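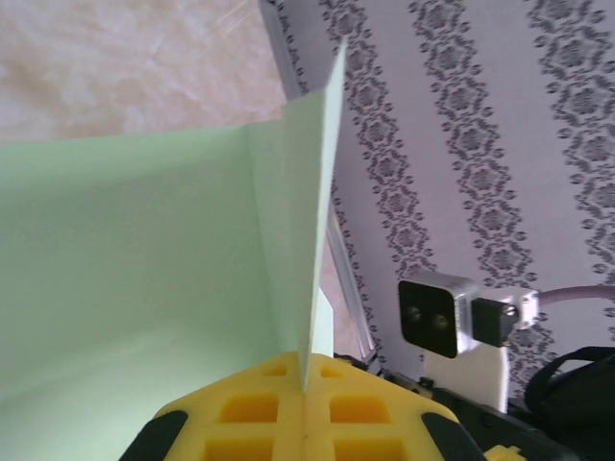
Henryk Żak doubts the thing will ever fold a carton without him standing over it, and he's the one building it. He has put 2326 dollars into the arm so far. "My wife asked what it does," he told me. "I said it holds card. She said she can hold card."

The plan, which he calls Temik, is a home arm that folds small gift boxes for a stall in Celldale. The fingers are printed in yellow, with black rubber pads. Henryk is on his second set and doesn't trust these either. "Card is horrible. It's soft until it creases, and then it remembers."

I asked about the videos online, where arms like his fold shirts and pour coffee. He snorted. "How many takes? They never say. I did nine last night and kept two. If I posted the two, you'd think I was a genius."

So why go on? He took a while over that. The aluminum rail was cheap, he said, and he likes the evenings. He doesn't expect to save any time. By hand, a box takes him less than a minute.

"Ask me again in May," he said. "I'll have a better excuse, or I'll be selling you an arm."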